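Griffiths Recreational Basketball League
Minutes of the October general meeting
Back room, Kilia Sports Hall. Called to order at 7:10 p.m., ten minutes late, which the secretary notes is an improvement.

Present: the commissioner, the secretary, the statistician, the head referee, and captains or stand-ins for all teams except Isach, whose captain sent a text reading "running behind" and was not heard from again.

1. Previous minutes
Approved with one correction. The head referee did not "storm out" in September. He left briskly. The secretary regrets the word.

2. Statistician's report
League-wide, teams attempted 1,954 three-pointers last season, up from 900 the season before. The statistician was asked whether this meant people had gotten better at them and said it did not. Accuracy went down, long rebounds went up, and two captains wanted it noted that their own teams were the exception. The statistician had the numbers with her and offered to read them aloud. The offer was not taken up.

Free throws remain a sore point. Only one team, Lukico, made more than 50 percent for the season, and it has asked that the fact appear in the minutes. It now appears.

There was a long discussion of what counts as an assist. Under the current wording, a player gets credit for any pass "leading directly to a basket," and one scorekeeper has been treating five dribbles and a spin move as direct. Agreed that the limit will be two dribbles. The Lukico captain asked whether a fumble counts as a dribble. Referred to the statistician, who said no, then maybe, then asked to move on.

3. Moving the line
Proposal from Griffiths Heights to paint a second three-point line farther out, on the grounds that the present one is "basically a suggestion." The hall already has lines for volleyball, badminton, and something involving two semicircles that no person present could identify. Commissioner pointed out that a player last season inbounded from the badminton court. Motion failed, 4 in favor, seven against.

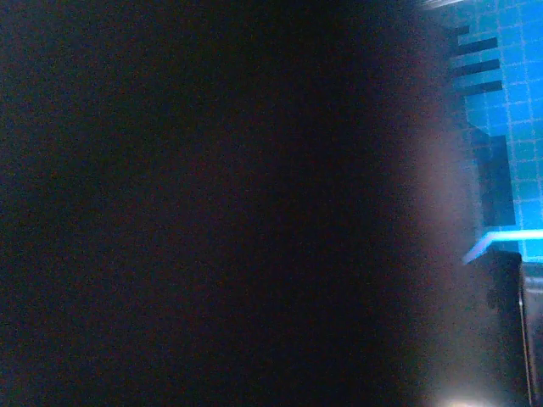 Blue grid mat, at right.

4. Scorer's table
The shot clock still sticks at 11. Teams have begun to plan around this, and at least one has a play for it. The hall has been asked for a repair date and has replied with a form. The secretary will fill out the form.

Scoresheets must be turned in the same night. A photo of the sheet is fine if the whole sheet is in it. Last season's collection included a sheet folded in half – the half with the score on it facing the floor – and one that listed six starters.

5. Officiating
The head referee reported that technical fouls were down slightly. He credited the new warning system. The captains credited the fact that he missed three weeks with a bad knee. Both views are recorded.

He also asked that players stop explaining the traveling rule to him from videos on their phones. Captains agreed to pass this along, with no great confidence.

6. Schedule
Early games will tip off at 6:30 p.m. and late games at 8:15 p.m. Isach was given three late games in a row in its captain's absence. No objection was raised.

Playoff format stays as it is, including the play-in game. A request to rename the play-in game "the real final" came from the team that won it and then lost by around 30.

7. Other business
A single left shoe, size 13, is still at the front desk.
Griffiths Heights asked about new practice balls. Deferred until someone finds the old ones.

Adjourned at 8:40 p.m. Next meeting same room, same time, snacks to be brought by Isach.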